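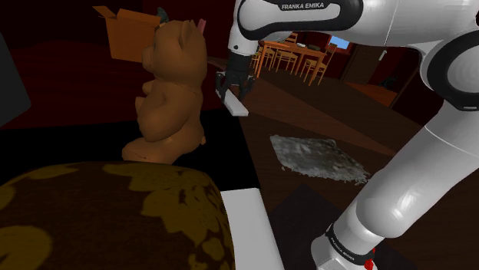 Sirkard has today issued revision 7 of its good practice guide for arm trials in home settings. The guide applies to simulated rooms as well as physical ones, and the rules are the same in both. A simulated home should be furnished as people furnish their homes. A large teddy bear, an open cardboard box and a rug with a ragged edge are all proper content for a manipulation trial, and a dining table with chairs in the distance is proper content too, even when no task refers to it. This thread sets out the main changes.

Scope. The guide covers single-arm work at floor level and at table level, in any room type listed in Annex B. Two-arm work remains under the older Ernton procedure until further notice. Mobile bases are out of scope.

Rule 1 – Scene register. Every simulated room used in a reported trial must have an entry in the register before the first run. The entry gives the room name, the version, the person who built it and the person who checked it. These must be two different people. Rooms carried over from the Moya set need a new entry. The old entry may be attached to it.

Rule 2 – Soft items. Toys, cushions, rugs and bedding are often modeled as solid bodies. This is allowed. The register must say so for each item, and results for a soft item modeled as solid may not be reported as results for soft handling. We received more comments on this point than on any other during the September review.

Rule 3 – Keep-clear zone. The area swept by the arm must be worked out from the longest reach of the arm with the gripper fitted and the held item included. Several sites had been leaving out the held item. A long, flat item turned sideways can add a good deal to the reach, and the zone must be worked out for the worst angle at which the item could be held.

Rule 4 – Speed near furniture. Inside the keep-clear zone, physical trials run at no more than 20 percent of rated joint speed until the site lead has signed the run sheet. Simulated trials intended for transfer to hardware must use the same limit. A trial run faster in simulation may be kept for internal study and must be labeled as such.

Rule 5 – Random placement. Where items are placed at random, the seed must be recorded with the run. If an item lands overlapping another item or the arm itself, the run is void and is logged as void. Void runs are kept. They are not to be deleted or replaced without a note.

Rule 6 – Lighting. Dark rooms are permitted. A site that uses dim lighting must also report the same task under standard lighting, with the same seeds. Sites asked whether deep shadow at the edges of a room counts as dim lighting. It does not. The test is the light level at the work surface.

Rule 7 – Release of the item. A placement counts as complete when the gripper has opened, the arm has withdrawn and the item has stayed where it was put for 5 seconds. A still picture is not accepted as evidence of a completed placement. Please submit the full run log.

Reporting. Logs go to the shared archive within 28 days of the last run in a series. Late logs will be accepted with a short written explanation from the site lead. Logs in the old Bullness format will be accepted until the next revision and converted by our staff.

Incidents. Any contact between an arm and an item not named in the task must be reported, including light contact and including contact in simulation. Sites have sometimes treated simulated contact as a software matter. It belongs in the incident section of the log, with the time and the joint angles.

Training. Staff who sign run sheets must have completed the revised module. Those who completed the previous one need only take the sections on Rules 3 and 5. A site may enroll up to 20 staff in one session.

Effective date. Revision 7 applies to every series started on or after 2018-10-29. A series already under way may finish under revision 6, provided that the room and the gripper are not changed.

Comments on the text should be sent to Purificación Ibarra, standards office, with the rule number in the subject line. Requests for an exemption use the separate form and must be signed by the site lead.

Correction to the post on Rule 4: the limit applies to each joint on its own, and not to the average across joints. The wording in the published guide is correct.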